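What to do with summer clothes that have no shelf

by Veronika Simon
May

We moved to Drevham with one wardrobe between two people, and the wardrobe is narrow. In the winter it was no problem, because the summer things stayed in a suitcase under the bed. Now the suitcase is out, and since last week I am learning how much cloth a person can own without noticing it.

I started with the shorts. I thought they would be easy. A shirt has sleeves and a collar and you must think where each part goes, but shorts are only two short legs and a waist. My mother folded everything in our house in the same manner, in half and then in half again, and put it in a pile. The trouble with her pile is that I always want the pair at the bottom, and when I pull it out the rest falls over, so by the end of the month there is no pile any more.

So now I do it differently. I lay the shorts flat, with the front up, and I close the button and the zip. I smooth the legs with the side of my hand, from the waist down to the hem. Then one leg goes over the other, the pointed part at the seat is tucked in so that I have a straight edge, and I fold from the hem up to the waist in three. Denim keeps this shape very well. Linen does not, and I have stopped being angry with linen.

The pockets need attention. I found a bus ticket from Nurotthorpe, two hairpins and a receipt for 13 pounds from Clegg, the shop where I buy thread. It was washed so often that I could read only the total.

The belts were harder. For years I left each belt in its own trousers, which saved time in the morning, but a belt left in the loops makes a hard lump in the fold and the shorts never lie flat. Leather ones I hang on a hook inside the wardrobe door. The woven ones I don't like to hang, as the buckle is heavy and I have the feeling they become longer every year – my husband says this is my imagination and that it is me who is smaller. I roll them from the buckle end, not too tight, and the leather tip goes on the outside. Then they stand in the drawer like little snails, beside the socks.

For the drawer itself I bought a divider from Trakeck. It was 66 centimetres long and my drawer is not, so it went back. I have now three shoe boxes without their lids, and they do the same work. I covered one with paper left from Christmas and then lost interest.

I should say something also about the table, because I believe it matters more than the method. On the bed I fold badly. The mattress goes down under my hands and the cloth makes waves, and after ten minutes my back hurts. On a hard table at the height of my hip I can see the seams, and I can see if the legs are even. A pale table is best for dark denim. At home I clear the breakfast things and use that one.
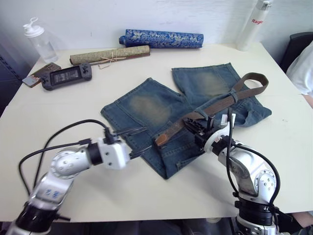

The jumpers are still waiting. They must go into the suitcase in the place of the summer things, but first they should be washed by hand, and for that I need two warm days one after the other, which Drevham has not offered yet. I have put them on the chair in the corridor. If anybody has a good way to keep moths away that does not smell of grandmother's cupboard, please write it to me in the comments.

Recent posts
A curtain that was too short
Washing wool in a small bathroom
The sewing box, and what I threw away
Soup for the first cold week
Three months in Drevham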